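Pliden Street Swap & Mend: monthly meeting, minutes
Posted December 1, 2020 by Abhishek Dixit
3 comments | Share

Held by phone, 14 on the line at the start, a couple dropped off and came back. Felicidad Gatchalian in the chair. April minutes read and accepted, one spelling fixed (Pathak, no "c").

1. Clothing sort. Denim and belts still the bulk of what comes in. Agreed to keep taking both.
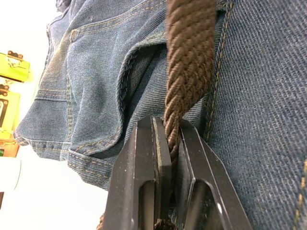
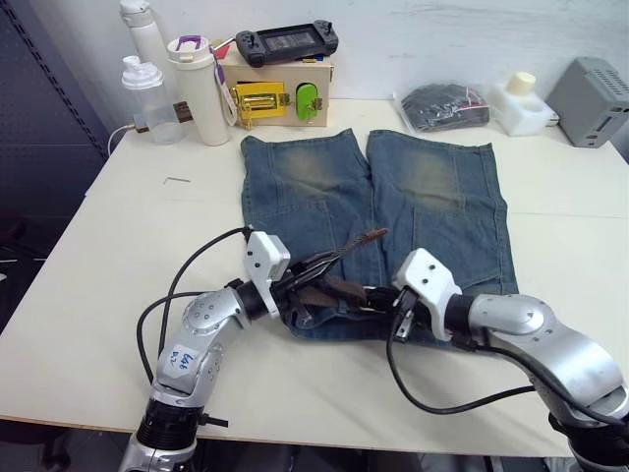
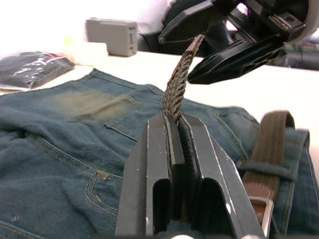
Do jeans with worn knees go on the rack or in the mending pile? Rack, if the cloth is thin but whole. Mending pile once there's a hole you can get a finger through.

Felicidad wants that written up on the wall by the bins. Abhishek to do it, big letters.

2. Hall rent. Letter from Vikonent, who manage the building. They want 300 a month from the new year, up from what we pay now. Long talk. Some felt we should look at the church basement again, others remember the stairs. Felicidad will call them and ask to hold the old rate until April. If they say no we vote by email. Nobody to sign anything before that.

Also asked: does the rent cover heat. Letter doesn't say. Add to the call.

3. Pick-up slots. Going OK. Slots are 21 minutes at the moment, odd number, comes from how the sign-up sheet divides the evening. Moved to make them longer, not carried. People are mostly in and out. Late arrivals go to the end of the line, no exceptions, including us.

Masks at the door stay. Box of spares is low, buy more.

4. Winter coats. Got 39 coats from the Pathak Cleaners drive, all cleaned and on hangers. Very nice job, thank you card to go out. Kids sizes short again. Ask at the school office if the lost and found can come to us before break. Abhishek has asked once allready, no reply, will try by phone.

Zippers: eight or nine coats need new pulls. Felicidad has a tin of them. Full zipper replacement is too much work for the light coats, those go for parts.

5. Sewing machines. The older of the two is skipping stitches. New needle didn't help. Plamo Repair will look at it, they charge for the look even if they don't fix it. Agreed to go ahead, cap on spending same as last time. Cover has gone missing, check your trunks please.

Thread: out of navy, nearly out of black. Plenty of orange if anyone has ideas.

6. Leftovers. Bags that don't move after two swaps. Last truck came late and we stood in the rain. Suggested we switch to drop-off ourselves, needs a van. Put off to next time, bring names of anyone who has one.

7. Any other business.
- Key to the side closet sticks, lift while turning.
- Shoes have to come in pairs, tied together. Third time of asking.
- Soup idea for the January swap dropped, can't do food indoors right now.
- Phone list is out of date, send changes to Abhishek, not to the whole group.

Next meeting same time, same number. Agenda items to Abhishek the week before please, not teh night before.

Closed 8:40.

Contact: leave a note in the hall mailbox | © 2020 Pliden Street Swap & Mend | Back to top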